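4. Living in the converted terminal

4.1 The building and its first residents

Urkwood was a ferry terminal before it was a place to live, and we found it a wonderful building to study. The old departure hall runs the full length of the quay, with deep concrete floor plates and a roof far higher than any apartment would need. When the terminal closed, the port sold the shell to Tasance, a housing developer that had until then built only on open land. Tasance kept the hall as a covered street and set the homes along both sides of it, 200 in all, with front doors that open onto the street instead of onto corridors.

We chose Urkwood as our main case for two reasons. It is the largest conversion in our sample, and it is also the one where the planners were most worried. The objections on file (967 of them, which the city clerk kindly let us read in paper form) return again and again to the same fear, that people would not want to live in a place made for passing through. Many of the letters are a pleasure to read. Their writers remembered the terminal with real affection, its ticket windows and its bad coffee, and could not picture anyone cooking dinner there.

Our interviews began in October, after most households had been through at least one full summer in the building. We spoke with 60 residents, almost always in their own homes, and asked each of them to show us the rooms in whatever order they liked. This simple rule worked far better than we had hoped. People rarely began with the living room. They began with the window, or the heating panel, or a bedroom that had come out an odd shape because a roof column stood where a wall ought to go.

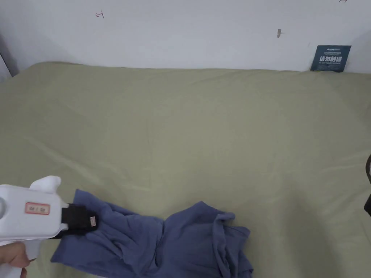
The odd-shaped rooms deserve a closer look. The terminal's columns stand on a grid that suited trucks and lines of foot passengers, and it fits a two-bedroom apartment very badly. Tasance's architects tried several layouts before they gave up on hiding the columns and let them stand in the open. The result is that hardly any two floor plans match. On the sales sheets this looked like a weakness, and the first buyers were offered a lower price for the homes with a column in the main room. By the time of our interviews the same homes were the ones neighbors envied. Residents had hung shelves on the columns, wrapped a desk around them, measured children against them. One couple had turned down a swap to a larger unit because it had no column at all!

We do not want to make too much of this. Buyers who pick an unusual home are likely to enjoy unusual things about it, and our sample has few people who moved out. Even so, the pattern was strong enough that we added a question on layout to the second round, and the answers there pointed the same way.

4.2 Noise, light and the covered street

The covered street was the boldest part of the plan and the part we were most eager to test. Residents hear each other in it. Footsteps carry, and so do bicycle bells and rolling suitcases – a nice touch, given the history of the place. Complaints about noise were common in the first year and then fell off sharply. The building rules did not change in that time. What did change was the floor, which was relaid with a softer surface at the eastern end, and the habit of closing the hall's river doors at night, which residents began on their own.

Light was a harder problem. Homes on the quay side have long evenings of sun. Homes on the inland side look onto the old parking lot, now a bus loop, and their second set of windows faces the covered street. Several inland residents told us they kept a lamp on all day in winter. Tasance later cut new openings in the roof above the inland row, and those who had lived there before and after spoke of the difference with real delight.
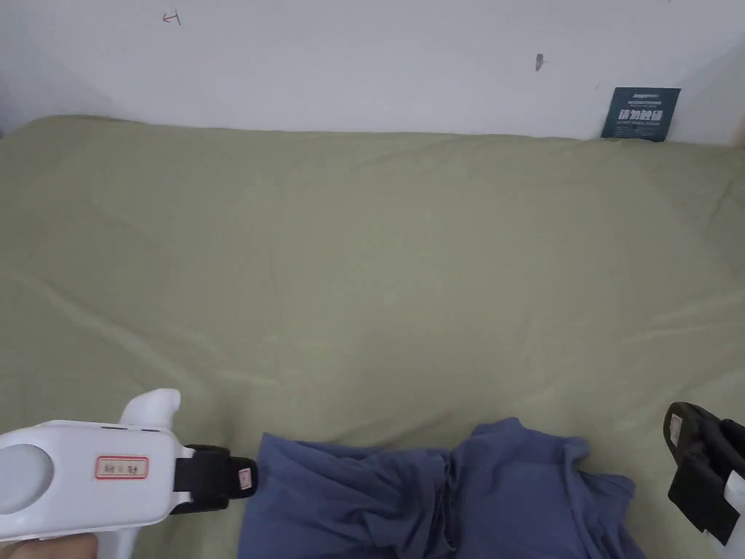
Storage came up far more often than we expected, and it had not been in our interview guide at all. Ferry terminals have enormous luggage rooms. At Urkwood these were divided into lockers and rented out separately for 30 dollars a month, a choice made late in the project to balance the budget. Almost everyone we spoke with wanted one and many were on the waiting list. Those without a locker kept off-season clothes and camping gear in the bedroom, and a few had given up part of the hall closet to a bicycle. Future conversions should settle this early, while there is still cheap space on the plans.

4.3 How Urkwood compares with the smaller cases

The two smaller conversions in our study help to show which of these findings belong to Urkwood alone. Vamness was a rail freight office with low ceilings and plenty of small windows. Its residents had no complaints about light and said very little about the shape of their rooms. They did talk about storage, in nearly the same words we had heard on the quay. The Hong building, a former bus garage, has a shared inner court that works much like the covered street, and there too the noise complaints came early and then faded.

We find this encouraging. The shared space seems to need a settling-in period whatever the building used to be, and developers who plan for it can save themselves a good deal of worry. Layout is another matter. Only at Urkwood did residents speak of the old structure as something they owned and were fond of, and

Figure 4. Bedroom interiors.

we return to this point in Section 5, where we look at resale prices.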